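The Rules Page Has Been Updated Again

Those of you who opened the shared rules page in January will have noticed that it got longer.
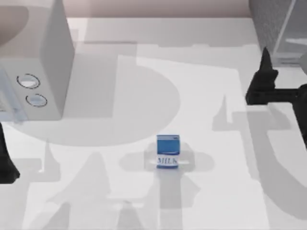 The page began life as a single line, "please write down what you ran," which everyone agreed with and almost everyone ignored. It now has 33 entries. I wrote most of them, usually on the afternoon after something annoyed me, and Elvia Ayala went through the lot last month and crossed out the ones that were only me being annoyed. What survived is below, or at least the parts people keep asking about.

Say which world you were in. If a result comes from simulation, the word "simulated" goes in the title, the chart label and the first sentence of the summary. We had a Trikach report go round with the word in a footnote on the last page, and two readers planned a week of bench time on the strength of it. They were very polite afterward, in the way people are when they have stopped trusting you.

Fix your test before you run it. The task, the starting positions, the time limit and what counts as success all get written down first. "The carton ended up more or less where we wanted" is not a success condition. Neither is "it would have worked if it hadn't slipped." Pick a distance, write it in the file, and live with it.

Report every trial. The minimum is still 30 per condition, and yes, that includes the one where you leaned on the keyboard. You may mark a trial as spoiled, with a reason, but you may not make it vanish. Anyone who has run 3000 episodes overnight and would like to show us the best 5 is welcome to do so in the kitchen.

Two arms means two sets of limits. Speed and force caps are set per arm, and then there is a separate entry for the space they share. Dunerance ran for most of the fall with a careful, well-argued cap on the left arm and the factory default on the right. The simulator didn't mind. A simulator never minds, and I'd like people to remember that before they copy a settings file over to hardware.

Stop means stop, in software too. Every script needs a stop command that a person who didn't write the script can find. Elvia tests this by sitting down at your desk and trying it. Her current record for giving up is on the Cukitz code, where the command was called "finish_nicely" and did neither.

Lighting, friction and mass go in the log. If you randomize them, give the ranges. If you left them alone, say so. Mạch is the good pupil here: their logs list every value in plain columns, with units, and I have stopped sending them reminders. They've asked me whether this is a reward. It is.

Names. Objects get one name each and keep it. We currently have "milk," "milk_box," "carton_blue" and "milk_FINAL" in the same asset folder, and I have no idea which of them has the right mass. Please don't add a fifth while trying to help.

There are still a few entries Elvia and I disagree about, mainly how long to keep failed runs. I say forever, she says have I seen the storage bill — I have now. Send your view before the next issue, and if you want an exception to anything above, put it in writing, with the rule number. The form is at the bottom of the rules page, under the part you scrolled past.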